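The Desk Drawer Pages: Cords, Plugs and Power Strips

Welcome back to my long and slightly silly record of putting this house in order. If you came over from the kitchen pages, you already know how I go about things (slowly, with tea). If you're new, I'm Eirlys Voyle, and I have been working my way through every cupboard, shelf and drawer since July, taking pictures as I go and writing a line or two for my sister-in-law Olga, who likes to follow along from far away and who has opinions about all of it.

This gallery is all cords and plugs. I put it off for ages! Cords are the one thing in a house that seem to breed in the dark, and I had them in the hall closet, under the stairs, in a cookie tin and in the bottom of the sewing basket, where they had made friends with the elastic. The sorting took me 2 long evenings, and by the end of it I had 23 cords that belonged to nothing I own. They went off to Ximeng Cheng, who fixes radios and is always glad of a spare lead.

The rules I settled on are very plain. Anything with a cracked plug or a nick in the cord goes, no matter how fond of it I am. Anything I can't match to a lamp or a machine gets one week on the hall table and then it goes too. Everything that stays gets a paper tag near the plug with the name of the room on it, written in pencil, so that I can change my mind. I tried the sticky kind of label first and they slid around and left gum on my fingers, so pencil and paper it is.

Power strips get a shelf to themselves, and I'm fussier about them than I used to be. I like a switch for each outlet, so the lamp can be turned off without the clock going with it, and I like a strip pale enough to find under a desk when I'm down there on my knees. Paraschiva Mocanu, my neighbor, swears by dark ones because they don't show the dust, and we have agreed to differ. I would sooner see the dust and wipe it off!

Now for the one I'm fondest of, white with light blue sockets, and a little blue switch for every one of them. 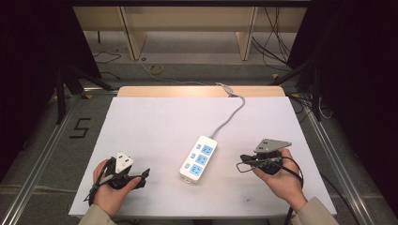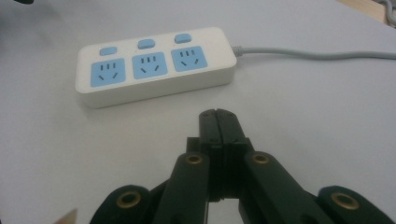
Three sockets in a row, and the slots make the sweetest little faces once you start looking.

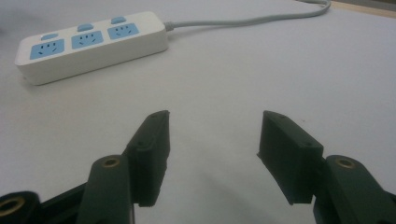 The sewing corner is where I want a strip like that, for the machine, the lamp and the small radio, and it gets its own hook on the side of the table so it isn't always being kicked. I had been managing with an old brown extension lead that only reached if the machine sat at a slant, and Sandamali Weerasinghe, who taught me to quilt, used to turn the whole table around every time she came over. I never had the heart to tell her I turned it back again afterward.

As for keeping cords tidy once they're sorted, I use loose loops and a strip of soft cloth tied in a bow. I don't wind them tight anymore. Cloth is kinder than rubber bands, which go crumbly and stick, and I have enough quilt scraps to tie up every cord on the street. Blue scraps for upstairs, yellow for downstairs, and anything with flowers on it is for the Christmas box.

The next gallery will be batteries and flashlights, if I can find where I put the flashlights. Olga, I did get your note about the cookie tin, and yes, you can have it back.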